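Simulation runs: new rules for naming, logging and signing off

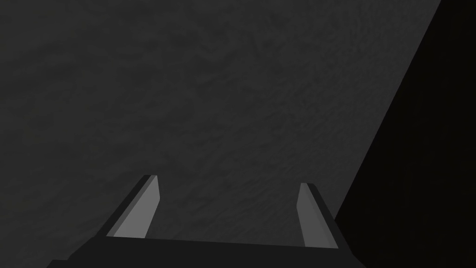
From Apr 4, 2024 every simulated run that goes into the shared store has to follow the same set of rules, whichever team it came from. Until now the Tukel group had its own way of doing things, the Sadeghi group had another, and the people working on Plasik mostly used whatever the last person had left in the folder. The full text is on the internal pages under Good Practice. What follows is the short version, with the points that people asked about most at the February meeting.

The reason for the change is the stocktake we did over the winter. The store held 3761 simulated runs. Of those, 1547 had no note of which version of the scene they were made with, and a good number of the rest had a version written in a form that only the author could read. Runs like that can't be repeated, and they can't be compared with anything recorded later. They will be kept, but moved to an archive folder and left out of any results we send outside.

Start state. Each run must begin from a written start state: arm pose, how far the fingers are open, what is on the work surface and where. If the surface is meant to be bare, write "bare". Don't leave the field blank, as a blank could mean that someone forgot. The same goes for the gripper. Write "nothing held" if nothing is held.

Camera check. Before a batch is started, save one still from the wrist camera and keep it with the batch. Both fingers should be in view, and enough of the surface between them to judge whether the approach is sensible. Dim lighting is allowed, and several of our test sets need it, but the light settings have to be in the log along with the seed. If the view is too dark to tell the fingers from what is behind them, change the lights or write down that it was intended.

Textures. Random surface textures are fine for training runs. For test runs, use the fixed list. Changing a texture halfway through a test set makes it a new test set with a new number, even if the change looks small. This was the most disputed rule in the draft and it has been kept as it was.

Batch size. A batch is 250 runs. Smaller batches can be stored if they were stopped early, but the log must say why they were stopped and who stopped them. Please don't join two short batches to make up the number.

Failures. Failed runs stay in. A drop, a missed grasp or a collision is marked with its code and stored with the others. If a run failed through a fault in the simulator, such as a part passing through the surface, use the separate code for that and raise a ticket the same day. These runs are counted apart from the rest when success rates are worked out.

Moving to the real arm. A program that has only run in simulation may not be loaded on a real arm without a second person reading the log and signing it. The second person can't be the author. Speed and force limits are set on the arm's own controller and not in the program, and the first session is always at reduced speed with somebody at the stop button. None of this is new, but the signing part had slipped, and from now on the cell will be locked out until the form is in.

Brurkero users should note that the older export tool doesn't write the seed to the log. There is a patched version in the tools folder. Anything exported with the old one after the start date will be sent back.

Teams have 14 days to bring batches already in progress into line. Past that, the upload page will refuse any batch with missing fields. It will list the fields it wants, and you can fill them in and try again without running the batch a second time, so long as you still have the notes.

There are two things the rules don't cover yet. One is soft objects, where the Sadeghi group is still working out how a start state should be written. The other is runs with two arms in the same scene. Until there is agreed wording, log each arm separately and give both logs the same batch number.

Questions and corrections go to Alun Powell, who looks after the text of the rules. If you want a rule changed, send the new wording you would like and one batch that shows the problem.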